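Flistness Community Help
Desktop Hardware > Processors and Sockets

Seating a processor in an older Dell desktop board

Posted by Matvii Moroz, 2021-05-14

I am responsible for the refurbishment bench at the Grumcombe adult learning center. We have received 8 desktop computers from a local office and intend to move the processors from the machines with failed power supplies into those that still start. The boards are green Dell boards with the contact pins in the socket and a metal frame that closes over the chip.

I request guidance on three matters. First, is it acceptable to fit the processor while the board remains in the case? Second, how is the correct orientation confirmed before the chip is lowered? Third, how much resistance should be expected from the load lever? On the first machine the lever required more pressure than I was prepared to apply, and I stopped.

Our written procedure, last revised in January, addresses memory and drives only.

3 replies

Erzsébet Lakatos
Accepted reply

The board may remain in the case, provided there is clear access to the socket from above. Disconnect the power cord, hold the power button for several seconds, and move any cable that crosses the work area. Lay the case on its side so that the board is level.

Release the load lever fully and raise the retention frame before the processor is brought near the board. Both must stay open until the chip is seated.

Hold the processor by two opposite edges only. The underside should not be touched, and neither should the pins in the socket. A bent pin can sometimes be straightened under magnification, but the result is seldom reliable and I would not place such a board back in service.

Orientation is confirmed by two features. A small triangle at one corner of the processor corresponds to a mark at the socket, and the notches in the edge of the chip correspond to raised keys in the socket wall. Check both. Lower the processor straight down, level, and release it. It should lie flat under its own weight. No downward pressure is to be applied by hand, and the chip should not be slid into position.

With regard to the lever, firm resistance is normal on this type of socket, and a slight creaking sound may be heard as the frame comes down. If the chip is lying flat and the keys are aligned, continue until the lever is secured under its hook. If the chip rocks or one corner stands higher, open the frame and begin again.

Remove the old thermal compound from the metal lid and apply new compound before the cooler is refitted. Please also confirm that the receiving board supports the processor model. A shared socket does not guarantee this.

Arnaud
Member, 1,559 posts

I concur with the above. Ours creaked as well. Keep the plastic socket covers if you have any.

Braline Support Desk
Member, 7 posts
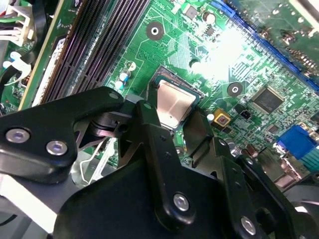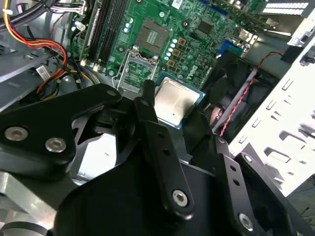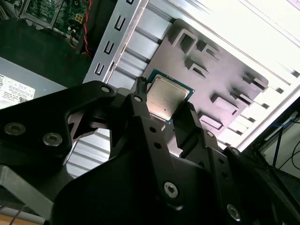 Processor held by its edges, metal heat spreader in view. The open socket and raised retention frame appear in the second picture.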